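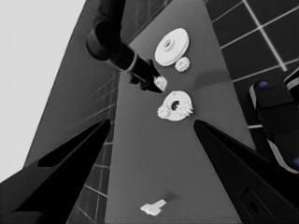 1/10 -- Simulated pretraining for two-arm gear assembly

The Grododer laboratory has released a technical note on training assembly policies in simulation before any real hardware is used. The thread below summarizes the method and the main result. The scene at the top is rendered in our simulator, Junurix, from the viewpoint of one arm's own hand while the second arm holds a small white gear above the table.

2/10 -- The question

Policies trained only in simulation often fail on small toothed parts. The usual remedy is to make the rendering more realistic, and that is expensive. We asked whether a plain, mostly gray rendering could serve as well, provided that the contact between parts was modeled with care.

3/10 -- The task

Two arms share one tabletop. One arm picks up a gear and brings it to a ring-shaped part. The other arm steadies that part and then presses the gear into place. The parts start in scattered positions, and the policy is not told where they are. It must find them from camera views and joint readings alone.

4/10 -- The training data

We collected 384 demonstrations in Junurix. Operators controlled both arms by hand and were asked to work at a normal pace. Demonstrations with a dropped part were kept if the operator recovered it. In an earlier trial we had removed these, and the resulting policy did not know what to do after a bad grasp.

5/10 -- What was varied

Part positions, friction, gripper force and the small clearances between gear and shaft were changed from one episode to the next. Colors and lighting were left alone. Parts are white and the table is gray throughout. Shadows were kept, as they appear to help the policy judge how far a held part is from the table. We have not tested this last point on its own.

6/10 -- The method

The policy, which we call Cleltatard, predicts short sequences of motion for both arms together. A separate output estimates whether the held part is touching anything. That estimate is fed back into the next prediction. During training it is compared with the true contact state, which the simulator can supply at no extra cost.

7/10 -- Moving to hardware

The simulated policy was then adjusted with 29 demonstrations on the physical arms at the Rätsep workshop. The layout there follows the simulated one closely, though the table is slightly lower. Camera positions were measured once, at the start, and not corrected afterward.

8/10 -- The result

With the contact estimate in place, the adjusted policy completed the full assembly more often than a policy trained on the real demonstrations alone, and this held for all 3 starting layouts we tested. Without the contact estimate, most of the gain was lost. Full tables, including every failed run, are in the note.

9/10 -- Limits

Most remaining failures occur when two small parts lie close together and the gripper closes on both. The policy also has difficulty when its own fingers block the view of the target -- a problem we see in simulation as well as on hardware. Flexible parts such as belts were not studied, and the findings should not be extended to them.

10/10 -- Access

The technical note is dated 12 May 2022 and may be requested from the laboratory. The Junurix scene files and the simulated demonstrations will follow in December, after a check of the part models. Questions on the contact estimate may be posted as replies to this thread.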